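3. Perforation and the Reading of Surfaces

Why do evenly spaced holes make a flat plane so easy to read? Gibson-style texture gradients are usually taught with pebbles, tiles and plowed fields, yet the humble punched sheet may be the loveliest case of all! Every hole is a small, dark, countable thing, and as the plane runs away from us the holes flatten, crowd and finally merge. Our Melmont study began with that pleasure and tried to measure it.

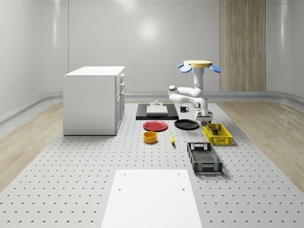 Figure 2. Rendered interior with a perforated table surface and a yellow crate.

We showed 308 adults a set of drawn and rendered planes and asked them to judge slant by tilting a hand-held paddle. Half of the planes were plain and half were punched in a square grid. The punched planes won by a wide margin, and the gain was largest for people who had never taken a drawing class. Viewers in the Eltden group were quick as well as accurate, often setting the paddle before we had finished reading the instruction (we had to slow our own script down to keep up with them).

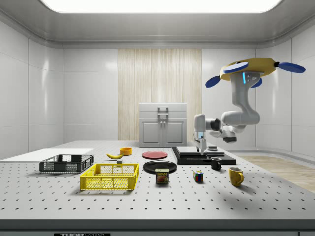

Spacing mattered more than hole size. When we kept the spacing fixed and doubled the diameter, the settings barely moved. When we made the spacing irregular, even slightly, errors grew and viewers began to complain that the plane looked "dented" or "soft." In the Sala group, 94 people repeated the task after a break and their settings agreed closely with the first round, dented planes included. We were delighted by this, as earlier work with woven textures had led us to expect much more drift.

One open point is the far edge. Where rows become too tight to separate, viewers seem to switch from counting to judging tone, and a few told us that they could feel the change happen. The full set of 4000 paddle settings is stored in the Cisunar archive, along with the practice trials.

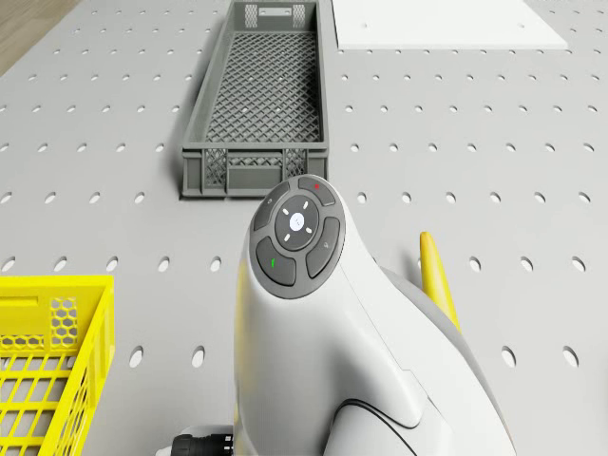
3.1 Square and Staggered Grids

Staggered grids were tested with the same paddle and the same wording. Slant settings were a little shallower than for square grids at steep angles, and we found no difference at gentle ones.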